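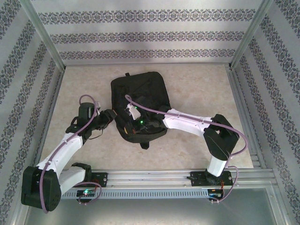
Black fabric bag, patterned wallpaper behind

Zirkley > The shop > About us

Hello, I'm Ásdís Skov and I run Zirkley, a mending and alterations shop with one big cutting table, a very old kettle and a window full of other people's trousers. I started out taking up hems in my spare room, mostly for neighbours, and it got a bit out of hand (in a nice way!). We moved into the shop 11 years ago and I still do most of the zips.

Aksel Kragh joined me as a trainee and now does all the knitwear, which is a relief as I never had the patience for it. Védís Bjarnason looks after curtains, blankets and anything else too wide for my table. Ring before you bring curtains in, please, so she can clear a space.

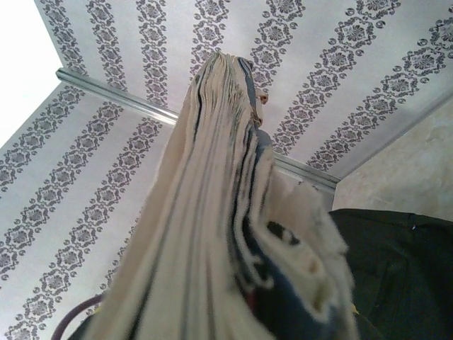
Cream and navy fabric, lots of folds

We take on most things: torn linings, worn cuffs, bag straps, moth holes, coats that fitted you before the baby. We don't do leather or wedding dresses. I did one wedding dress in June a few years back and I'm still tired.

Small repairs are usually ready in 9 days, a bit longer before the school term starts. If something isn't worth mending I'll tell you at the counter and you won't owe us a penny.

We also run a beginners' evening class once a month, with room for 15 people. Bring something with a hole in it and we'll lend you the needles. Meinrad Rainer teaches darning and I do buttons, and there's normally cake.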